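Susara Creek Path: where we are as of June
To: Priya Calloway, Bomarel Fund
From: Tharushi Thambiah

Hi Priya,

You asked for something shorter than the last one and I have tried, but it has been a busy spring and I talk the way I talk. The money page is going to you separately from Paloma Zamora, so this is mostly the story part.

The path itself first. The lower stretch, from the road bridge down to the old pump house, is open. People were walking on it before we'd even taken the tape down (I moved one family with a stroller off it twice in the same morning), and apart from the dip I'll get to in a minute it has come through its first big rains pretty well. The crushed stone you paid for went in over the worst of the mud, and the edges have packed down nicely. I walked it at seven one morning after a night of heavy rain and came home with clean socks, which I have never done in eleven years of living on this creek!

The dip is by the second bench. Water sits there. Alaric Rosenthal dug a little drain to the creek side and it helped, then a branch came down and plugged it, and he dug it out again. He wants to put in a proper pipe. I've asked him to wait until fall so we can see what the ground does over the summer, and he agreed in the tone of a man who already owns the pipe.

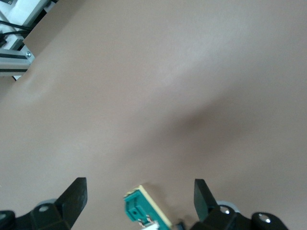

The upper stretch is slower. We are behind there and I'd like to be plain about that. When we wrote the proposal we thought we could follow the old mill track all the way to the Escobedo field, and for most of the way we can, but the last bend has slumped into the creek so badly that there is no track left to follow. So the path has to swing uphill through the hazels. That's a longer route and a steeper one, and it means steps, which we had promised ourselves we wouldn't build.

Asif Sethi has walked the hillside with me four times now looking for a line that a wheelchair could manage. We think we have one if we make a long switchback and take out a bit of old fence. It adds 400 feet of path. I've been dreading typing that number, so there it is. The good news is that the extra stone is cheap compared with what steps would have cost us, and the fence owner is happy to see it go as long as we haul it away. We would like to move the money set aside for the handrail over to the switchback, and I'll need your okay in writing before we do. No rush this week, but before the end of the summer would be great.

Planting went better than I had any right to expect. We put in 200 willow cuttings along the bank below the pump house in late winter, just shoved them in the mud really, and most of them have leafed out. The deer found the ones at the north end. They also found the cages we put around the ones at the north end. I've ordered taller cages. The alders are doing fine and seem to be of no interest to anything with teeth.

Things we planted that have done badly: the ferns. All of them, pretty much. I was the one who pushed for ferns, so I'd like that on the record before Paloma puts it there. They got scorched in the dry spell in May and the spot is sunnier than it looked in February (well, of course it is, the trees had no leaves on). We'll try sedges there next. 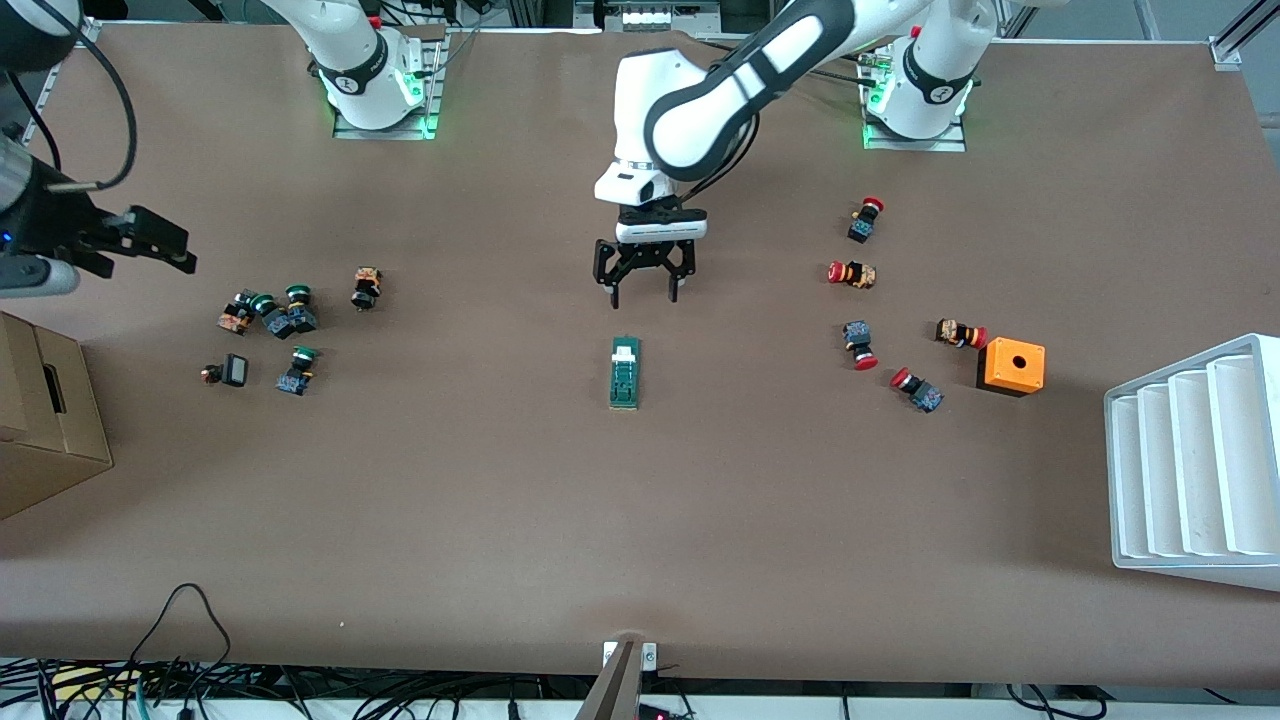

School visits! We had planned for three and we ended up with five, and two more classes want to come in the fall. Each group gets an hour and a half, some of it wading in the shallow bit with nets, and then a walk up to the bend to look at the slump, which the kids love much more than the bugs. One boy asked me whether the whole hill was going to fall in the creek, and could he come back and watch. I said I would put him on the list. We need more boots in small sizes. We had boxes of big ones donated, lovely boots, and a line of eight-year-olds clomping along in them like ducks. I've put $60 down for small ones out of the visits budget and I think that will cover it if I buy secondhand.

The teachers' feedback forms are mixed, by the way. They all liked the creek part. Two of them said the talk at the start went on too long. I give the talk at the start. It is now shorter.

Parking is still a headache. On dry weekends the pull-off by the bridge fills up by ten and then people leave cars along the verge, and the folks who live across from it have been patient but they won't be forever. I went over with a pie and we talked it through. What they'd really like is for the brochure to send people to the Grorkgate lot, where there's loads of room and only a ten-minute walk. That's easy enough, we haven't printed the brochure yet, and I've already changed the map. We are going to print 500 this time and see how fast they go.

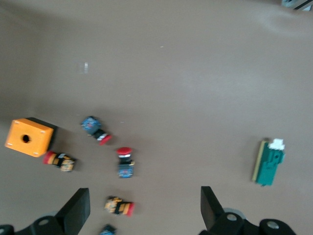 Markers are the one thing left over from your last letter, where you asked if we'd picked a color. We have, after more emails than I'd care to show you. Alaric wanted dark green, which looks very handsome on a post and disappears completely the moment you put it in front of a tree. Paloma liked white, but the blazes on the county trail that crosses ours are white. So it's going to be orange, a good bright one, very close to the square box with the round black hole in its face in the picture just before this – see how it jumps out from all that dull brown, even with everything a bit blurry? Our path is dull brown for half the year and my eyes are a bit blurry for all of it, so I was sold. The markers will be small squares at knee height on the downhill side, and bigger ones at the two forks where people go wrong.

Asif has cut the posts and they're in his barn drying. He'd like to set them in September once the ground softens up, and I'd like him to wait for the switchback to be finished on the upper part so he doesn't have to move any. We'll do the lower stretch first either way.

Still to do before the next report: get the fence out, mark the line through the hazels properly with stakes, taller cages for the willows, small boots, brochure to the printer, and a decision from Alaric and me about that pipe. I'd also love for you to come out and walk it. Mornings are best, the bridge end is in shade until ten or so and the kingfisher is usually about. Bring shoes you don't mind getting dirty for the upper bit. I'll lend you boots if you like, we have plenty in the big sizes.

Talk soon,
Tharushi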